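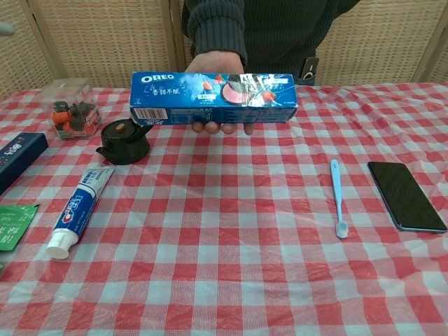
Biombo de vime Kobori: vale a pena?

Andava há meses a namorar este biombo e em novembro lá me decidi. Moro num apartamento pequeno, em que a sala faz também de escritório e de sala de jantar, e queria qualquer coisa que separasse os cantos sem roubar a luz. A minha amiga Asuka tem um parecido (o dela é da Ellby, mais escuro) e jurou-me que não me ia arrepender. Paguei 137 euros, mais 29 de transporte, e chegou já montado, só foi preciso tirar o cartão e abrir os painéis.

Gosto mesmo muito dele! O entrançado bege é bonito e dá à sala um ar de casa de férias, sobretudo ao fim da tarde, quando o candeeiro fica aceso do outro lado. A estrutura de madeira parece-me sólida e as dobradiças abrem para os dois lados, o que dá imenso jeito. Fica muito bem atrás da mesa com a toalha de xadrez vermelho e branco - eu que tinha tanto medo de misturar padrões - e nem o bulezinho preto de ferro destoa.

Agora os defeitos, que também os há. Nas primeiras duas semanas cheirava bastante a verniz e tive de dormir de janela aberta. O pó mete-se em todos os buraquinhos da trama, e o pano não chega lá: uso um pincel macio, com paciência e rádio ligado. E convém não o abrir completamente a direito, porque assim abana ao menor encontrão.

Dou quatro estrelas em cinco. Se a Kobori fizer um mais baixinho, para o quarto, sou bem capaz de o comprar também.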